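Jimer opens August orders for Sutum, the second figure in its Soltura line

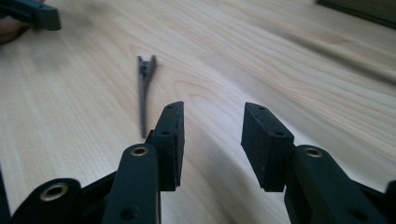
What scale is Sutum, and will it fit with the first release?
Sutum is built to the same 1:12 scale as the first Soltura figure, Nwosu, and the hands, weapons and back fittings can be swapped between the two.

Jimer will take orders for Sutum, the river warden of the Soltura range, from Friday at 9 am. The figure is limited to 2000 pieces. Of these, 981 are set aside for collectors who bought Nwosu direct from the Jimer shop and who have kept their account open. The remainder go on general sale at the same time, at the same price, with a limit of 2 per household.

The sculpt is by Ladi Haruna, who also designed the armour and the head. Sutum has ball joints at the neck, shoulders, wrists, hips and ankles, and double hinges at the elbows and knees. The waist joint has been changed from the one used on Nwosu. The earlier part was a plain swivel; the new one is a ball and socket with a stop at the rear, which allows the figure to lean forward without the chest plate lifting away from the belt.

The ankle pegs are also thicker. Jimer received reports of loose ankles on the first release and has moved to a harder plastic for the peg and the socket – the foot itself remains in the softer grade. Owners of Nwosu can fit the new feet, which will be sold as a separate pack after the main order has shipped.

Each boxed figure includes 3 pairs of hands, a hooked pole in two sections, a short knife with a belt sheath, and a second head with the visor lowered. The cloak is sewn fabric with a wire in the lower hem. A display stand is not included.

"The pole was the slow part," said Ladi Haruna. "It has to come apart for the box and stay together in the hand. We went through several joints before we settled on a square peg."

Payment is taken in full when the order is placed. Orders may be cancelled without charge until the packing notice is sent by email. Replacement parts will be held for two years after release, and requests should quote the number printed on the base of the box.

Comments

polegrip
Will the Nwosu cloak go over the new shoulders? Mine is tight enough as it is.

Marsh_Shelf
Glad about the ankles. Mine has leaned on the wall since I opened him.

tinvisor
No stand again. At this price I'd expect one.

polegrip
@tinvisor the old clear ones fit if you take the peg down a bit with a file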